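Zirkari Teach Kit review: you are the hard part

The Zirkari Teach Kit is two arms in one box. The small one you hold, the bigger one copies you, and a wrist camera on the bigger one records what goes on while it does. Do a chore enough times with the small arm in your hand, the pitch goes, and the software will learn to do the chore without you. The box has "Show it once. Show it twice. Done." on the lid in large letters.

I have had mine since the start of August and I have shown it a great many more times than twice.

I should say where I'm coming from. I repair and recalibrate bench instruments for a living, so I'm used to fiddly work and to software that was written for somebody else. I have no background in machine learning. I paid for the kit myself, through Garrido, who shipped it quickly and packed it well. Zirkari doesn't know I'm writing this.

Setup

The quick start guide says you will be moving the arm by lunch. I started after breakfast on a Tuesday and was moving it a little before nine at night. Most of that was calibration. You have to park both arms in the same folded pose, press a key, unfold them through their full range, and press another key. If you hurry the wrist joint it saves a bad zero and doesn't tell you. The next time you turn on the follower it snaps a good way to one side before it settles. Keep your face and your coffee out of reach until you trust the numbers.

The drawing in the guide shows the folded pose from the left. The photo on the website shows it from the right, with the elbow the other way up. I followed the drawing, which was wrong. A user on the support forum had posted the fix months ago, and the guide in my box still had the old drawing.

Clamps are not included. The follower needs to be fixed down hard, because any give in the base ends up in your recordings. I used two from my own bench.

How it feels in the hand

This part is better than I expected, and I'll give Zirkari credit for it. The handle arm is light, the joints turn smoothly, and the follower keeps up closely enough that after an evening I stopped watching my own hand. The trigger for the gripper has a short pull with a decent spring. I could pick up a paper clip, put a cap back on a marker and turn the page of a catalog.

What you don't get is any feeling for what the gripper is touching. The trigger pulls exactly the same whether there's a brick in the fingers or nothing at all. You squeeze by eye. For soft or chunky things that's fine. For anything slim and polished you tend to clamp down much too hard, and then you've taught it to clamp down much too hard. The more expensive version has some kind of resistance in the trigger. I haven't tried it and can't say if it's worth the extra.

There's a touch of delay as well. It bothered me at first, then I adjusted by slowing down, and I didn't realize until later that the slowing down was going into the recordings too. A model trained on a nervous person moves like a nervous person. Mine hesitates over everything, as if it were defusing the thing.

The chess test

Zirkari's own demo video uses blocks on a plain mat. I wanted something closer to real, where the objects are alike but not the same and have to go in a particular spot. Chess pieces seemed fair. The job was to put a black piece on its square along the near side of the board, with other pieces already standing close by.

I drove every demonstration myself by hand, with the wrist camera recording.

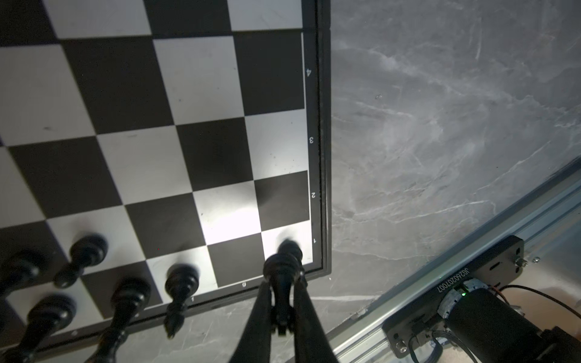

Wrist camera view during one of the chess demonstrations. Note the glare on the white square just above the gripper.

Look at how much room those fingers take up. From where I sit, an arm's length away, there seems to be plenty of space. On the recording the piece being held is half hidden by the thing holding it, and its neighbors are mostly round tops. That is what the software has to learn from, and I think anyone buying one of these ought to see their own footage before they record a whole set of it. I didn't, and threw out my first evening's work.

The glare was my other mistake. My board catches the light and I had a lamp on. A person looks straight past a bright patch on a white square. I can't tell you for certain what the model made of it, since it gives no reasons for anything, but when I moved the lamp after training, placements got noticeably worse. When I put the lamp back they recovered. The manual has one sentence on lighting, and it says to use enough.

I ended up with 40 demonstrations I was willing to keep. The manual suggests 60 for what it calls a "precision task," so I was short, and a fan of the product will tell me that's my whole problem. It might be part of it. I'd answer that the lid of the box doesn't say 60.

Results, then. With the board in the position I'd taught, the lamp where it had been and the other pieces where it was used to seeing them, the arm put the piece down on the right square more often than it didn't. It was rarely centered. With the board turned a little, it would go confidently to where the square used to be. When a neighboring piece got knocked over, it carried on as though nothing had happened, and on one run it set the held piece down on top of the fallen one and let go.

I want to be careful here. The technique clearly works for somebody. I've seen good results from other people, with better lighting and more patience. My complaint is with the gap between what the box says and what the owner will be doing at ten at night, which is placing the same pawn over and over and trying to do it the same way but a bit different each time.

A second opinion

I lent the kit for a weekend to Karthikeyan Iyengar, who has used the Kumer arm at work and likes this sort of thing a lot more than I do. He thought I was being hard on it. In his view the handle arm is nicer than Kumer's, and most of my trouble came from demonstrating badly. He told me to pause less, to come in at the piece from the same side every time, and to record some runs where I start from a bad position and correct it. "You only ever showed it things going right," he said. "It has no idea what to do when they aren't."

That was useful and I wish it had been in the manual. I recorded some recoveries his way and the arm did get less stubborn about missing. It still can't cope with the turned board.

We didn't agree about the software. He thinks it's normal to edit a text file to rename a task. I think a product sold to the public should have a button. It also keeps bad takes unless you delete them by hand before starting the next one, and the delete key is next to the save key. I lost good recordings that way and kept at least a few bad ones.

Small complaints

The fan on the power supply is loud enough that I wouldn't use it in a room where someone was watching TV.

Cables on the follower need tidying before you start. One of mine caught on the table edge and pulled the arm off line in the middle of a recording, and I only found out on playback.

The playback viewer is good, by the way. You can scrub through a take and see the joint positions alongside the video. I ended up using it more than any other part of the program.

Support answered me in a day, politely, with a link to the page I'd written to them about.

Who should buy it

If you teach a class or run a club and want people to get their hands on teleoperation, the hardware is solid and the driving part is fun from the first hour. Usthorpe sells a cheaper pair that I've handled at a friend's place, and the joints on that one are sloppy by comparison. I'd pay the difference.

If you want an arm that does a job for you at home after a bit of showing, I'd hold off. Buy it for the teaching, budget several evenings for each task, tape down everything including the lamp, and check your camera footage early.

I'm keeping mine for now. Karthikeyan wants to borrow it again, and I still have the recordings to redo with the lamp off.

Good: smooth handle arm, sturdy follower, playback viewer
Bad: calibration, lighting advice, save and delete keys, the lid
Score: 6 out of 10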